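Filed under: Bench Diary / Robots

30 October 2019

I came in early with a big cup of coffee and the good intention of writing up the Lostdale comparison, and of course I ended up at the arm table instead, which is how most of my Wednesdays seem to go lately. I don't mind a bit. The writing can wait, and I had gone to bed thinking about bowls.

The question is still the one we started on in April, when Clerbridge gave us the go-ahead: if the arm learns mostly from what its own little wrist camera sees, how much does it need the wider view of the table at all? The Berlow method says you can drop the wide view near the end of a reach and let the wrist take over. I've loved that idea from the beginning (it's so close to how I find my glasses in the dark), but loving an idea and trusting it are two different things, and today I wanted to sit with the pictures and think about where the handover ought to come.

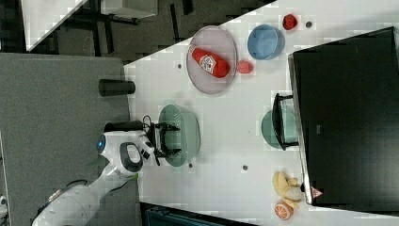 Morning: the wide view

From out there everything makes sense. You've got the ketchup on its plate, the blue bowl, the strawberry off toward the far edge, the banana over by the monitor, and the gripper open above the green bowl. A child could tell you where things are! The trouble is that the gripper itself gets in the way of the very thing it's reaching for, and the closer it comes the worse that gets.

So I turned to the wrist view, and had my second coffee with it.
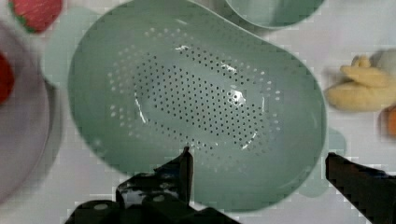

Wrist view, colander between the open fingers, strawberry and banana at the edges.

I was so pleased with that one. The rim goes all the way around, there's a finger on either side, and enough of the neighbors show that you could still work out where on the table you are. If I were drawing the handover line by hand I'd draw it at just that distance. The Chiu score, our homemade number for how sure the model is about its position, ought to be happy there too, and I've made a note to check it before I get carried away.

Lunch was soup, eaten standing up, with the window open for once.

In the afternoon I went on to the close views, which are the part I'd been putting off. Our set has 3,215 wrist views in it and I've marked 1,883 of them as usable, and the ones I keep going back and forth over are all like this:

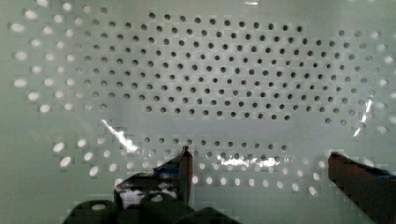

Close view. Holes from side to side, fingers open, nothing held.

No rim, no table, no strawberry to steer by. It's rather lovely to look at, with the dark holes and the bright ones, but one row of holes is very much like the next, and I can well imagine the model sliding a step over and feeling perfectly confident about it. My hunch is that the glare helps more than the holes do, being the only thing that doesn't repeat. But glare moves when the camera moves, so I wouldn't want to lean on it. I went around and around on this for most of an hour.

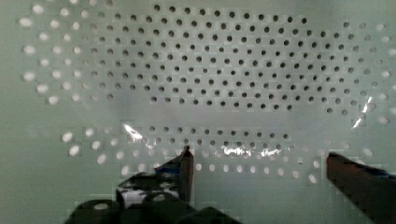
Another close one, with glare above the left finger and off to the right.

I put the 2 close views next to each other and asked myself whether I could say which way the gripper would need to go to get from one to the other. I couldn't, not with any certainty, and I've been staring at these things for months. I think that's worth a paragraph in the write-up, even though it isn't a number. Perhaps the wide view should come back in, faintly, once the rim has left the wrist view. That would be a change to the Berlow recipe, a small one, and I'd want to try it on the plain bowls first, where there are no holes to muddle things.

Tomorrow: Chiu scores for the rim views, then the close ones, kept in separate columns this time. Bring the warmer sweater. And the Lostdale section, really and truly, before lunch.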